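Ulgate cell – setup and maintenance notes

Status: in use
Maintained by: Hedvika Vávra, Tsutomu Ichikawa
Last reviewed: August

What this covers

This file is for people who run or service the Ulgate cell. It covers the mechanical setup, cabling, power-up order, routine checks and the repairs done so far. The control software has its own README in the Presum repository. Recorded episodes are described in the data card that ships with each release.

Layout

Ulgate is a tabletop cell with two arms on the front rail, one on each side, reaching inward over a cloth-covered table. The enclosure has walls on three sides and is open at the front. Both arms carry grippers and share the middle of the table, so most of the settings below have to do with keeping them out of each other's way.

"Left" and "right" mean left and right as you stand at the front rail looking in. Older log entries used the opposite convention. Anything before episode 397 should be read with the sides swapped.

Mounting

Each arm sits on a black mounting plate on the aluminum rail. If you take a plate off, mark its position on the rail with tape first. Tighten the plate bolts in a cross pattern, let the arm run its warm-up motion, then go over them again. The warm-up is 40 cycles and can be stopped from the Presum console.

After any plate has been moved, run the two-arm calibration before recording. A left-arm calibration alone will pass its own check and still leave the pair misaligned with each other.

Cabling

The lavender cables are the ones to look after. On the left arm the cable follows the links up to the wrist. Leave enough slack around the shoulder joint for a full turn in either direction, and check it by moving the arm by hand with the power off. On the right arm, the spare length hangs over the front ledge. Keep it clear of your knees and of the chair. We have pulled that connector loose twice by rolling back from the table.

Don't use zip ties on the links. Hook-and-loop straps only, and not over a joint.

Power-up

1. Clear the middle of the table.
2. Support both wrists. The arms drop a little when the brakes release.
3. Switch on the left arm, wait for its green light, then the right arm.
4. Start Presum and load the ulgate profile.
5. Home the arms one at a time, left first.

If Presum reports error 3708, the right arm has not answered on the bus. Power down, reseat the base connector and start again from step 1. Restarting Presum on its own does not clear it.

Routine checks

Before each session:
- plate bolts tight
- cables free of kinks and not trapped under the rail
- cloth flat, no folds under the grippers
- gripper pads clean

Every 13 sessions:
- wipe the pads with isopropyl alcohol and let them dry
- check both shoulder joints for play
- run the two-arm calibration and save the result with the log
- take the cloth off, wash it, and put it back with the pattern facing the same way

The last item matters for the recordings. A cloth turned around shows up as a different background.

Repairs so far

Right gripper, finger slipping. The pad had come away at the tip. Replaced with a McKinnon pad, cut to length. Spares are in the drawer marked Husamum, along with the cutting template.

Left shoulder, clicking near the end of travel. Tsutomu traced it to a cable strap catching on the housing – the joint itself was fine. Strap moved farther up the link.

Drift in the left wrist. Still open. It is small and goes away after homing, so for now we home between tasks. Hedvika has the logs if you want to compare.

Props

Objects stay in the cell between sessions unless the task sheet says otherwise. For the stand task, the gold stand goes at the back on its orange base, behind the arms, and the red wine glass hangs upside down from a hook. The jar and the snack packet go at the front of the table, between the arm bases. Close the jar lid fully before you start.
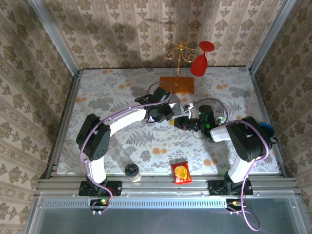

At the end of a session, park both arms before switching off, and note any prop that has been swapped or damaged in the cell log. Replacements need a new entry in the object list, even when they look the same as the old ones.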